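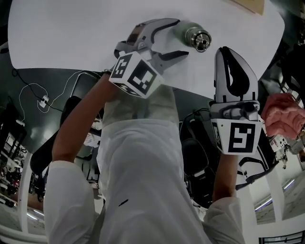
At the table at Rirnetti: a gripper in each hand, a small metal fitting next in line.

She has worked the returns bench for six years and says the first thing to change was her wrists.

"You hold them out in front of you, all morning. Before, I'd just pick a thing up. Now I pick it up with something that picks it up." She laughs. "Took me until January to stop reaching with my fingers."

We are talking in the canteen at Rirnetti, ten minutes of her break gone already. She doesn't want her name used, nor do the other two I spoke to. Fine by me. The firm sorts and checks small fittings sent back by the trade. Taps, couplings, that kind of thing. Since last winter part of the sorting has been done by an arm from Wunero, and part of the staff's week goes on showing it how. Hand-held grippers, marker cubes on top, white coat, big white table. Pick up, turn, put down. Again.

Does she mind teaching it?

"Ask me on a Monday." Then, more seriously: "I mind the speed. They want it slow and clean, and I was always fast. I was proud of fast. First week the lad from Wunero kept saying, smoother please. I could have thrown it at him."

Her target for the arm is 891 good picks a week, a figure no one on the bench seems able to explain. It came down from upstairs. She keeps a tally on the back of her rota anyway.

Her colleague joins us, tea in hand, on the bench over twenty years. He is less cheerful about it. There were 6 of them on the shift, now there are 4. Both who went took jobs in the Gornis warehouse across the road, and he is careful to say they weren't pushed.

"But they weren't replaced either, were they. You notice it at dinner. Used to be a full table."

What does the arm do well? The dull stuff, he says. Same part, same box, all night. What does it do badly? Anything shiny. Anything with a ring on it that rolls. "It'll go for it and go for it. You want to shout."

And you can't tell it.

"You can, thats the daft bit. You go back to the table and do it again with the grippers, and a fortnight later it's a bit better. So it's me doing it, in a way. I don't know who gets paid for that."

I put this to the shift manager later, by the stairs, she was on her way somewhere. The grade for bench staff who do gripper work is being looked at, she said. The scheme they use is called Kushwaha and it has no line for it yet. "They're not sorters when they're doing that. They're not trainers either, on paper. I've asked." When would there be an answer? She couldn't say.

Back in the canteen the first woman is rubbing her forearm, break nearly over. Would she go back to the old way, if they offerred it?

A long pause. "For the company, yes. The people, I mean. For the night shifts, no. I've not done a night since it came and my daughter's noticed."

Then the buzzer, and she went to find her coat.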